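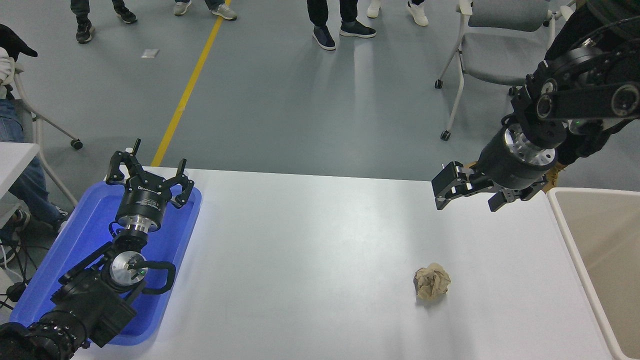

A reader in Catterall wrote in after my last column to say that the high school robotics club should go back to building machines from scratch, and that students who spend a semester teaching two store-bought arms to pick up trash are learning to be customers. The letter was polite and made its case well. I have thought about it for a couple of weeks and I think it is wrong, though part of it is right, and I will get to that part.

The club in question meets at Clokville High, after the last bell, until the late bus. For years it built one machine every winter, drove it around a gym floor in spring, and took it apart for the motors. This year the club entered the Ivutura student contest instead. The contest is simple to describe. A pair of arms at a table has to clear what is on the table, with no student touching the controls while the clock runs. Most of the items are the kind of thing that ends up on a cafeteria table at the end of lunch. Crumpled paper is on the list. The students will tell you it is the item they complain about most.

The letter's first point was that picking up a paper ball is too easy to fill a semester. I would have said the same before I sat in on a few meetings. A block has flat sides and is always the same block. A ball of paper is a new object every time somebody crushes one. It has no top. If the fingers close too low they hit the table, and if they close too high they catch a corner and the ball slides out. Squeeze it and it changes shape, so the grip that was right a moment ago is wrong now. A person deals with all this without thinking about it. Getting a machine to deal with it means somebody has to think about it, and the somebody is sixteen years old.

By the third week of the project the club had a log of 100 tries at one task, paper ball into bin, written out by hand before it was typed up. They had succeeded on 39. I asked if that was discouraging and was told it was better than the week before. What interested me more was the column next to the result, where they had to write why a try failed. In the first pages that column says things like "missed" and "bad." Later it says "right hand came in too steep" and "ball turned when first finger touched." That is a student learning to look at something. I don't know a worksheet that teaches it.

The second point in the letter was about the arms themselves. The school bought them from Sastico with a grant that would have paid for several years of sheet metal and wheels. The writer asked what a student learns from a part that arrives finished. It is a fair question to put to any program that spends that kind of money. But we don't ask the photography class to grind its own lenses, and the school orchestra did not carve its cellos. At some point in any subject you accept a tool that someone else made so that you can get to the next problem. In the old club, the next problem never came. Students spent from October to February getting a frame to roll straight, and the part of the machine that was supposed to decide anything was written in the last weekend by whichever kid could type fastest. Everyone else watched.

That last part matters to me more than the rest. I went to the old meetings too. There was one machine, and a small group who understood it, and a larger group who held the flashlight. The new setup spreads the work around more than I expected. Somebody has to reset the table. Somebody has to keep the log. Somebody has to argue over whether a ball that bounced off the rim counts. Somebody writes the code, and two or three others read it and say it can't be right. None of these jobs needs a student who grew up with a garage full of tools, and the sign-up sheet this year shows it. There are kids on it who came over from art and from debate.

It still involves a good deal of standing around. I won't pretend otherwise. Some afternoons an arm stops because of a setting, and for most of an hour the only activity is reading the manual. A parent who dropped in on one of those days could reasonably wonder what the school was paying for. I would say that the same parent should drop in on a chemistry lab, or a football practice, and count the minutes.

Now for the part of the letter I agree with. The writer said that students who never take a machine apart will be afraid of it, and I have seen some of that. When a cable works loose, the first instinct in the room is to call the adult. In the old club a student would have had the cover off before the adult could get there, and while that cost the school a motor or two, those students came away sure that a machine is a thing made of parts. I would like the club to get some of that back. The old motors are still in the storage closet. A month in the fall spent building one bad arm out of them, an arm that can barely lift a pencil, would teach what the good arms hide: why the joints are where they are, why the heavy parts sit near the base, how much a gripper weighs when it is hanging at the far end of everything else. Then go back to the good arms and carry on.

I would also like the contest to change one rule. At present a team is scored only on what leaves the table in 4 minutes. The log counts for nothing. A team that got lucky with a bad program will beat a team that knows exactly what its program can't do, and the second team is the one I would hire. Let the judges read the logs and give points for them. The Clokville log had 1,079 entries across all tasks when I last saw it, and more work went into that stack of pages than into anything the judges will watch.

The school board takes up the club's budget next month. The proposal on the table would cut the contest fee and keep the arms, on the theory that the students can practice without entering. I think that gets it backward. Without a date to be ready by, and other people's tables to compare with their own, the log will be back to "missed" and "bad" by winter. If money has to come out, take it from the travel line and let the team enter the regional round only, which is a bus ride away. Keep the fee. And let whoever wrote from Catterall come to a meeting, because the club could use a person who knows how to take a motor apart.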